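Pressing notes: the Golto compilation

The second Golto compilation is at the plant. Test pressings came back on Tuesday, June 9, 2026, and side B has been approved. Side A has not. The opening track, by Danel, has audible distortion on the sibilants in the last verse, and the cause has been traced to the cutting level and not to the mix. A new lacquer is being cut with the vocal de-essed between 6 and 9 kHz and the overall level brought down slightly. Everything else on the side stays as it was.

The edition is 1000 copies on black vinyl. There will be no colored variant. The first compilation had one, and the surface noise on those copies was high enough that many were returned. Black costs less and plays better. The sleeve is a single pocket with a printed inner, and the credits for all 13 tracks are on the inner, including sample clearances where these applied.

On sequencing: the record was first laid out by tempo, slow to fast across both sides. That put the two densest mixes at the end of side A, where the groove is tightest and high frequencies suffer most. The running order has been changed so that the quieter tracks fall toward the label. Kırmızıgül's instrumental, built on a looped saz figure and almost no drums, now closes side A. The Trelum posse cut moves to the start of side B, where there is room for the bass. Anyone who has the promo files should note that they still follow the old order and will not be replaced.

The Trelum track needed the most work. Its verses were recorded in different rooms on different microphones, and the raw files did not match in level or tone. Each verse was cleaned up separately, then run through the same preamp and tape machine so that they share some color. Breaths were left in. The beat was kept in mono below 120 Hz, as it would have been for any 12-inch single, and the scratches in the hook were done live to the finished mix in one pass. 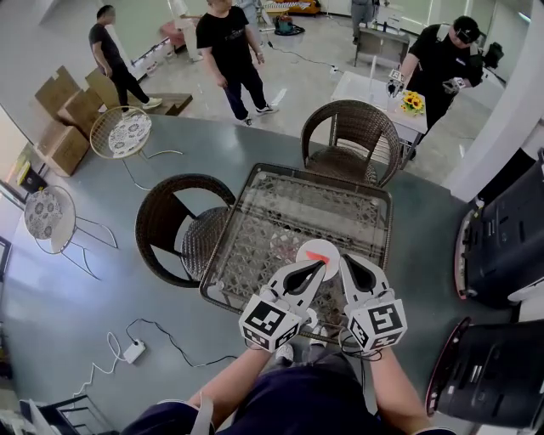 One subscriber, writing after the last issue, felt that all this evening out takes something away. The old crew tapes worked, in that reader's view, precisely when one rapper came in louder than the last and the next had to answer, and a compilation that matches every verse to the same level has settled the contest before the needle drops. The same letter asked for the unmatched version to be released alongside the album.

The point about level is fair, and it was discussed during mixing. What was matched is average loudness across each verse. Peaks were left alone, so a rapper who leans into a line still comes out ahead of one who does not. On the earlier mix the difference between the loudest and quietest verse was large enough that the quiet one could not be followed on small speakers. The unmatched version exists as a rough bounce only, with a count-in and a dropout in the hook. It will not be pressed, but it may go up as a download after the record is out.

Three tracks submitted for this volume were held over. In each case the reason was an uncleared sample. Two of these have since been replayed with new parts and will be considered for the next volume, and the third is waiting on a reply from a publisher. Artists sending work for that volume should supply 24-bit files with no limiter on the master bus, plus a separate instrumental and a cappella. A written list of samples is required, even if the source has been chopped past recognition. Tracks sent without one will not be put forward.

Street date is now October. Preorders placed under the earlier date remain valid and do not need to be confirmed again. Shops that ordered through the distributor will receive stock in the same week as mail-order customers - there is no early window this time. Test pressings are not for sale.

Lyrics will be printed for side B only, owing to space on the inner sleeve. Side A lyrics will be posted on the label page once Danel's last verse has been checked against the final take, which differs from the typed sheet in a few lines.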